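How to Make Stovetop Rice Pudding for Two

I make this whenever there's cold rice left in the fridge, and I've gotten it down to 22 minutes (yes, I timed it!). You need one cup of cooked rice, 8 ounces of whole milk, 4 teaspoons of sugar and a pinch of salt.

Put everything in a small saucepan over medium-low heat and stir it often - the bottom catches fast once the milk thickens.

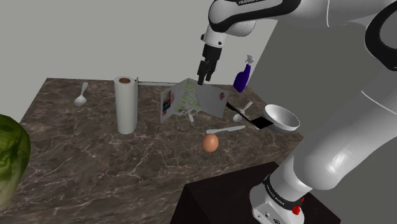
A brown marble countertop with pale veins.

When it's loose but creamy, take it off the heat and stir in a little vanilla and a pat of butter. Let it sit 5 minutes before you spoon it out. I like cinnamon on mine, or a blob of cherry jam if there's some open. Leftovers get stiff overnight, so add a splash of milk when you reheat them.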